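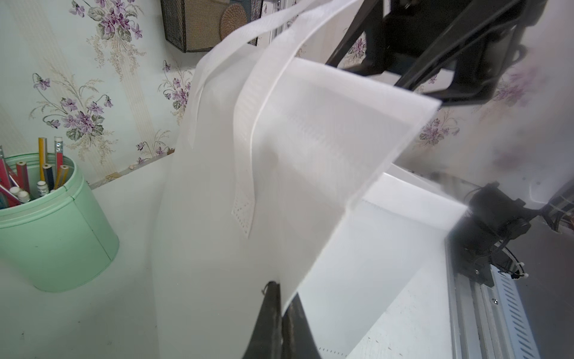

White tote, two handles, and the pencil tin beside it.

Packers and tidiers wanted for February, Manwood Road

Hello! I'm Simone Frota and I run the stationery and book parcels at Cordeiro, a small outfit above the bike shop on Manwood Road. We send tote bags filled with pencils, paper and the odd second-hand book to after-school clubs, and last year we got 2,599 of them out of the door (I still can't quite believe that number). I'm looking for 3 people to join me and Custódio Bettencourt at the packing tables for the whole of February.

What you'd be doing, mostly, is bags. You open a tote, pull the corners out so it stands a bit, check the stitching where the handles join, then fill it from the list. Our totes are the white non-woven sort, very light, and they like to fold in on themselves, so a bit of patience helps. Coloured pencils get sorted into tins first. Please put the pink ones back with the pink ones, I beg you!

The other half of the job is shelves. Books come in all sizes and some are properly heavy, so you'll need to be all right with lifting and with standing for a good part of the shift. Loose bits go in baskets, big books get stacked in the corner, and everything is put straight before we lock up.

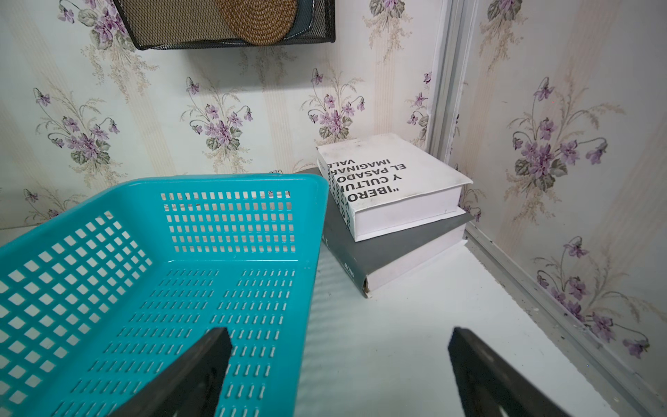

The turquoise basket, with the big books stacked beside it.

Shifts start at 9.30 in the morning and run to 2 in the afternoon, with a 30 minute break and as much tea as you like. A good pace once you've settled in is roughly 40 bags a shift, but take your first few days slowly and ask us anything. Pay is hourly, the same rate for everyone, and I'll tell you what it is when you get in touch.

You don't need experience. I'd love to hear from people coming back to work after a break, or students with free mornings. There are stairs up to us and no lift, sorry. The Trandum bus stops at the end of the road.

To apply, drop a note through the Cordeiro letterbox or ring the shop bell before 2 and ask for Simone. Tell me a little about yourself and which mornings you can do. No CV needed.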